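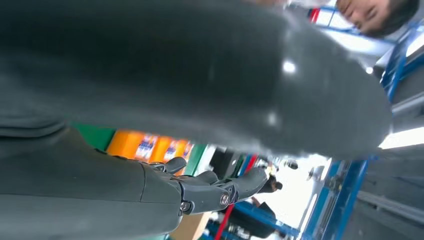

Checking the hand before a shift: what is your actual rule?

tila_nights
Posted 2024-01-16

Hi everybody, and sorry in advance, I was never any good at short posts. I've been asked to rewrite our start-of-shift sheet for the arms with the jointed hands. The old sheet says "inspect end effector" and that's it, one line, one box to tick. I've watched five people do five different things with that line (one gentleman gives it a little pat and signs).

My draft so far goes like this. Arm stopped and locked out. Look at every knuckle screw you can see, then turn the wrist and look at the ones you couldn't. Run a gloved finger along the shell seam and feel for a lip. Move each finger by hand through its travel. Anyone who is only watching stays back behind the line, and that goes for supervisors too, bless them.

What am I missing? And do you put a torque wrench on the screws daily or leave them alone?

Firkley_Bob
Leave them alone! I mean it kindly, but a daily wrench on little screws going into plastic is how you end up with stripped plastic. We did that at my last place and went through shells like paper towels. Put a dab of paint marker across the screw head and onto the housing, and then all the morning person has to do is see whether the line still lines up. We put the wrench on every 2000 cycles and write it in the book.

mags39
I'm going to disagree with Bob a bit, and he knows I'm fond of him. Paint marks are lovely until somebody wipes the hand down with the wrong cleaner, and then you've got half a line and an argument. We do a weekly wrench at the low setting. It takes me the length of a cup of coffee and I sleep better.

Firkley_Bob
Weekly I could live with, mags. It was the word daily that got me out of my chair.

hong_line_b
Could I ask about bottles while you're all here? Our new folks keep teaching the pick too fast, and the bottle is still moving when the finger comes over the top. Do any of you have a speed rule written down, or is it all by feel? I've been told "slow until it's settled," which sounds nice, but I can't audit it.

tila_nights
Oh, I'm glad you asked, because I'd like to put that on the same sheet. I'm pasting in the page I've been borrowing from, with the blessing of the person who wrote it. It has our picture and heading still on it, so please forgive the layout.

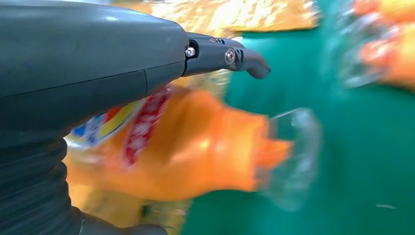 Gelanville Site, Handling Cell Team
Page owner: Cuiping Yin

Picking bottles that lie on their side

1. Teach the approach at reduced speed and keep it there until the fingers have closed. Full speed is for empty travel only.
2. Come in over the body of the bottle. The neck and the clear cap section are not grip points.
3. Leave clearance for whatever shares the table. Snack bags slide, and they crinkle up under a finger.
4. If the bottle rolls, stop and reset it by hand with the arm paused. Do not chase it.
5. Keep the sleeve behind the hand clear of packaging. Check the folds at every changeover.
6. A new pick needs 96 clean runs in a row before it goes on the shift list.

hong_line_b
Number 4 is going on our wall today. Chasing it is exactly what they do. But 96 in a row seems like an awful lot for one bottle?

mags39
It is a lot, and I'd still keep it. We used to stop at around 39 and the trouble always showed up on second shift, when I'd gone home and some poor soul had to phone me.

Firkley_Bob
I'd argue for fewer runs with the bottle set down differently each time. Running the same placement over and over only shows me that the arm can repeat itself. Turn the neck the other way, nudge it toward the bags, and then count.

tila_nights
Bob, that's a fair point and I'll take it to Cuiping. For the sheet I'm going with paint marks every morning and mags's weekly wrench, and a line about which cleaner to use, if I can find out which one we're supposed to be using. Does anybody have good wording for the sleeve check? "Check the folds" got me some very blank looks this morning.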